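October 2025

Still on the two-arm setup, and still mostly on the software side of it. I said in July that I'd write up the move from one planner per arm to a shared one, so I'm doing that now while I remember the details.

The old arrangement was simple. Each arm had its own process, its own queue and its own idea of what the table looked like. They talked over Umura, our message layer, and whoever claimed a region first got it. It worked fine as long as the arms had no reason to be near each other. Once the task is built around a basket in the middle of the table, both arms want the same bit of space and you spend your day reading lock timeouts.

Gesine is the new planner. It takes both arms as one system and plans them together, then splits the result into two timed trajectories. Planning is slower, but I've stopped getting the standoff where each side waits for the other to clear out. I put a hard limit of 300 milliseconds on a replan. If it goes over, both arms hold position and it tries again, up to 3 times, before it gives up and writes an error to the log.
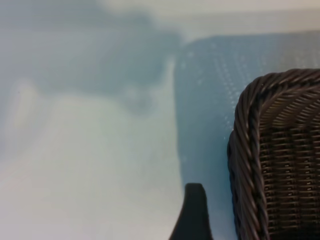 Perception took longer than planning did. Wicker is awful for depth. The weave has gaps, so you get returns off the strands mixed with returns off whatever is behind them, and the point cloud ends up looking like a basket that's been through the wash. My first fix was to smooth it, which rounded off the rim, and the rim is the part I care about. Now I fit a closed curve to the rim and throw away everything else. The walls get filled in as a solid for collision checking. It's a bit conservative near the corners but I can live with that.

The wrist view only gets used for the last stretch of an approach. Before that the fixed view has priority. I tried blending the two with a weighting that changed with distance, and the estimate wobbled every time the weights shifted, so I went back to a plain switch with some hysteresis on it. 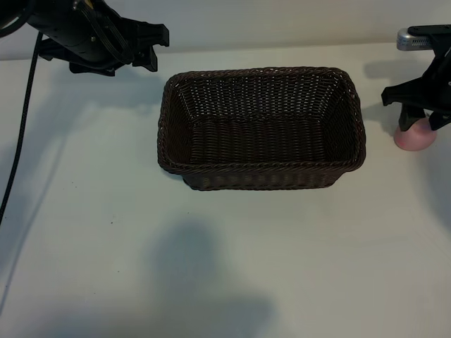
Grasp state is the other thing I rewrote. It used to be a boolean set from finger width, which is useless for anything soft. Wada now keeps it as one of 6 states, and the planner is only allowed to attach an object to the arm's collision model in two of them. Most of my strange failures went away after that, including the one where the planner believed an arm was carrying something it had dropped ages ago.

Tilby, the replay tool, is next on the list. It still assumes a single clock, and the two controllers drift apart enough over a long session that the playback colours stop lining up with the events. I've started a branch that stores the offset with every message. The tests on it are failing at the moment.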